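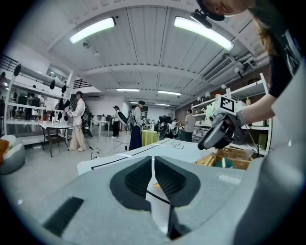 Data / Handheld / pundum-tabletop
Filed under: Known Issues
Overview Files Issues Changelog

# pundum-tabletop

Hi! Read this before you train on anything. In 30 of the 85 episodes the left finger pad was slipping on its mount, so the logged gripper width says closed while the jaws were still open a bit (ugh). Kadri Vanags spotted it when her replay kept dropping the block.

I've put those in `bad_width/`. Video and poses are fine, I checked them all twice!

Before you record more:

- tighten both pad screws
- close the jaws fully and zero the width
- redo it every 5 episodes

Still hunting for the cause of the drift in episode 6. Ideas welcome, ping me or Rostam.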